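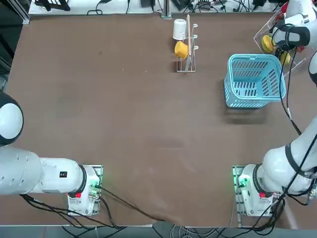 brown table

Nollari sample day at Urnby - who went??

nglyas_noemi
Posted 11/17/09
Ok so quick recap before I forget everything. Went to the Nollari skincare day at the Urnby store, got there at opening and the line was already past the escalator. Registration was a mess, they had my name as Gulyas Noemie. It's Noémi Gulyás, whatever. Got in.

First hour was a talk on layering. Cleanser, the milky toner, serum, then cream. Stuff most of us know. The lady doing the demo was lovely but the mic kept dropping so I got maybe half of it. Then they let us try the new night balm on the back of the hand. Smells like pears?? Kinda like it. My skin is dry dry dry this time of year and it sat on top for ages before sinking in.

Goody bag: mini cleanser, two sachets of the toner, a headband, a voucher. Bought the full size balm like an idiot bc of the event price. Anyone else go? Worth it?

pinkdrawer
No way, I was there too, second session. Our bag had NO toner, just the cleanser and headband. Asked at the desk and the girl said they ran out. Kind of annoyed tbh, the ad said everyone gets the same bag.

But the hand massage was heaven. Did you get the massage

nglyas_noemi
No massage in ours!! So you got a massage and I got toner. I'd swap

zzupan
Going to be the grump. I paid for a ticket too and it was a sales pitch with chairs. My wife dragged me (her words: free stuff) and the "skin consult" was a woman looking at my forehead for a minute and telling me I need four products. Four. I use soap.

The ticket was supposed to come off whatever you buy. Mine didn't. Check your receipts.

pinkdrawer
zzupan it came off mine, its the line at the bottom, looks like a store discount. Second to last line I think

zzupan
Looked again. Not there. Živko Zupan on the receipt, date, cleanser, tax, total. That's all of it. Will call.

mossandmilk
didn't go but I've used the balm since June. It's fine. If you have dry skin put it on right after the toner while your face is still damp, don't wait. If you wait it pills. Also you need way less than they tell you, like a pea

And don't use it with the Fang peel. I did that once and was red for two days

nglyas_noemi
Oh no I use the Fang peel. How far apart do you do them

mossandmilk
I just dropped the peel lol. Maybe different nights? I'm not a pro

carla_b_517
Disagree on the peel, I do both every week, peel first, rinse really well, wait till my face calms down, then balm. Never had a problem. Depends on your skin I guess. Also the Fang one comes in two strengths now, which one did you use moss?

mossandmilk
the strong one. ok fair. still not doing it again

carla_b_517
Well yeah the strong one will do that

tinytubs
Can someone say what the shades were on the lip tint table? I left before makeup part and the site only shows the old ones

pinkdrawer
There was a rosy brown, a coral, a really dark berry and one clear w/ shimmer. Coral was the one everybody was grabbing. Berry goes on patchy, you need two coats and then it's on your teeth. The brown I bought. Lasted through lunch but not coffee

tinytubs
ty!! brown it is

dune_ladle
Unpopular opinion but Ustov does a better event. Smaller groups, they actualy take your makeup off and redo your face, and you pick your own minis. Nollari is all about the stage. I've stopped going

nglyas_noemi
Ustov broke me out tho. Their base has something in it my chin hates. Nice event sure but I can't use any of it

dune_ladle
Which base, the old or the new? New one has no fragrance

nglyas_noemi
Old I think, white cap. Didnt know there was a new one. Might try a sachet

zzupan
Update. Called. They said bring the receipt and ticket stub to the counter and they'll refund the difference. I threw out the stub. She said they can look it up by the ticket number, 2388, which I only have bc it's in the email. So keep your emails

pinkdrawer
See, told you they're nice

zzupan
Havent got the money yet

carla_b_517
Does the voucher in the bag expire? Mine has a smudge right where the date is

nglyas_noemi
Mine says end of next month. Not valid on sets. Of course

tinytubs
so is the holiday box a set or not, bc the box is the only thing I want

nglyas_noemi
Asked that at the register. One girl said yes one said no. I'd bring it and try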